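Service and Workcell Robotics
Lecture 8 notes: Chores as a benchmark
Revised January 18, 2026

Reading before class: course pack, section 4 (contact tasks). Bring the worksheet from Lecture 7.

8.1 The question

The question for this lecture is whether machines can do ordinary chores yet, in the home and on the shop floor. The short answer depends on what "do" means. Three levels are used in this course.

Level A. The robot completes the task at least once, in a known place, with a person ready to step in.
Level B. The robot completes the task repeatedly in a known place, with no one in the room.
Level C. The robot completes the task in a place it has not seen, with tools it has not held, and leaves the place in acceptable condition.

Most published demonstrations are Level A. Fixed shop-floor cells reach Level B on narrow tasks. Level C is what a customer means by "it can sweep." Keep the levels separate in your written answers. Marks are lost every term by quoting a Level A result against a Level C claim.

8.2 Why chores are hard to specify

A pick-and-place task has a start pose, an end pose and a tolerance. A chore has a condition. "The floor is clean" has no pose. The robot must decide what counts as dirt, what counts as property, and when to stop. A pencil on the floor may be either one. On the shop floor the same problem appears as offcuts against usable stock.

Stopping rules in current systems are of two kinds: a fixed number of strokes, or a camera check against a threshold. Fixed strokes waste time on a clean floor and fail on a dirty one. Camera checks are sensitive to glare and to patterned flooring, and fine dust on pale stone is close to the worst case.

8.3 Case: the Trudwood cell

Trudwood makes wooden shelf brackets. Its saw station was swept by hand at the end of each shift. The Lukumay integration team put a single fixed arm with a brush tool on the station in April. The bench is flat, the waste is all one material, and the chute is always in the same place.

Over 400 cycles the arm needed a person 19 times. Of those, 8 were offcuts wedged under the fence, and 4 were a brush that had worked loose in its holder. The remainder were not classified in the log, a fault in the logging and a point for discussion.

Note what was removed from the problem before the robot arrived. The brush is bolted to the arm, so there is no grasp to lose. The bench edge is surveyed, so contact height is known. This is a Level B result and should be reported as one.

8.4 Case: sweeping with household tools

The Zendetti trials took the opposite approach and left the tools alone. A two-armed robot uses a broom and a dustpan made for people. The coordination is harder than it looks on paper:

– The broom is a long lever. A small rotation at the gripper becomes a large displacement at the bristles.
– The grip must resist twist about the handle axis. Two fingers on a round stick do this poorly.
– The dustpan lip must stay flat on the floor while the broom pushes toward it. The two arms are therefore coupled through the floor and the debris, with no rigid link between them.
– Bristle force is not measured directly. It is estimated at the wrist, where the weight of the handle and friction in the arm are mixed into the signal.

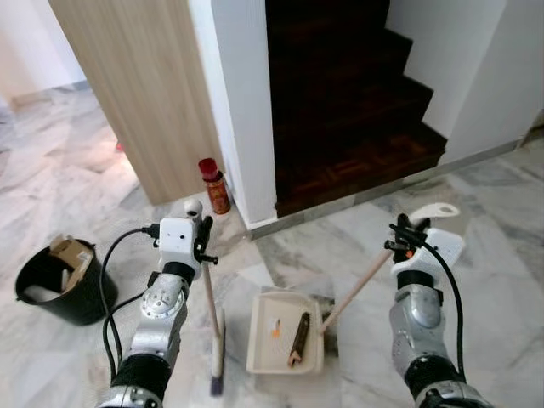
Position control alone is inadequate for this task. If the commanded height is slightly low, the bristles splay and flick light scraps sideways. If it is slightly high, they pass over the debris. The usual remedy is compliance along the vertical axis, with position control kept in the horizontal plane. The dustpan arm gets a small constant downward force and otherwise holds still until the stroke ends.

Debris type matters as well. A stick can roll or pivot on the lip. Paper scraps slide easily but lift in moving air. Powder leaves a line at the lip that no single stroke will collect; people handle this by drawing the pan back and sweeping again, and the Zendetti controller has no equivalent motion.

Emptying the pan is scored separately. It requires a level carry and a tilt over a container, and the broom has to be parked or kept clear throughout.

8.5 Reporting

The Briterley score sheet is used for the lab. Record the following for each trial: level claimed, floor type, debris type, interventions, time to stop, and the condition of the floor afterward. An intervention is any human contact with the robot, a tool or the debris – moving the pan with your foot counts.

8.6 For the next class

1. Assign a level to each case above and defend it in one paragraph.
2. Sketch the force and position axes for both arms during one stroke.
3. Propose a stopping rule for a glossy floor. State how it fails.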